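Desk notes: mice on tablecloths

Several readers of the March notes on small home desks asked whether a mouse will track on a cloth-covered table. In most cases it will. An optical sensor compares successive images of the surface, and a fine print gives it plenty to work with. The weave matters more than the pattern.

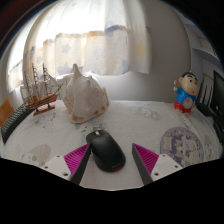
Drag is the usual complaint. The feet of a mouse glide on a hard top but catch on loose fabric, and small corrections overshoot. Pull the cloth taut and clip it under the table edge before changing any pointer settings. Rongrong Xiong ran a black mouse on a white patterned cloth for up to 5 hours at a stretch and reported no lost tracking, only a slower feel on long sweeps.

A pad removes the problem. A round one takes less room than a rectangle and leaves space for ornaments - in this case a model ship, a large seashell and a cartoon boy figurine, all kept beyond the reach of the hand. Lower the pointer speed by 2 steps when moving from cloth to pad.

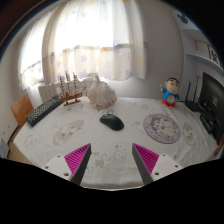 Next issue

Aino Saarela on cable routing behind wall shelves.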